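Keeping the Grippers Honest

Upkeep of a hand-held pair at the Plutitz workshop

Oct 19, 2019

The grippers at Plutitz have no arm behind them. An operator holds one in each hand, and the camera on the body records what the jaws do. Lakotetti, the group that runs the workshop, keeps one pair in daily use and strips it every 900 grasps. The last interval closed early, at 841, when one jaw began to lag on opening.

The cause was a loose jaw screw. Each screw is now backed out, cleaned, given a small drop of medium thread lock and left overnight. Lengyel, the shop that cuts the spare jaws, supplies them with the holes already tapped, so a swap takes up to 61 minutes including alignment.

Finger pads wear faster than anything else. The rubber picks up lint from soft surfaces and loses grip on coated card well before it looks worn. Pads are wiped with alcohol at the start of a session and replaced in pairs. A new pad against an old one pulls the object to one side as the jaws close, and the error shows up later in the recorded jaw width.
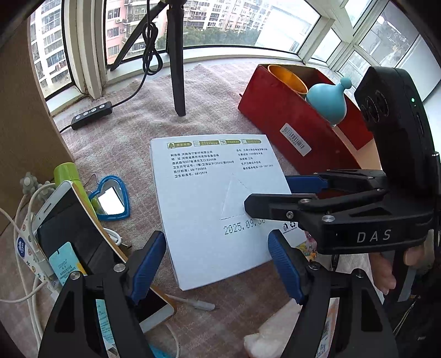
Flat cartons make a good check after a pad change. A low box on a soft surface gives the fingers very little side wall to hold, and the pile lets it sink a little under load. If the pads meet the wall at an angle, the box tips or slides out. The Fiselley procedure calls for 6 clean lifts in a row before the tool goes back to general work - a single slip restarts the count.

The camera mount is checked last. A shift too small to see by eye will spoil the calibration, so the operator closes the jaws on a gauge block and compares the view with a stored reference. If the two disagree, the mount is loosened, reseated and tightened in a cross pattern. Cables get a short pull test at the connector. Any that cuts out is discarded.

Every change goes in a paper log kept with the tool: pad batch, screw torque, calibration result. The October pages are mostly pads.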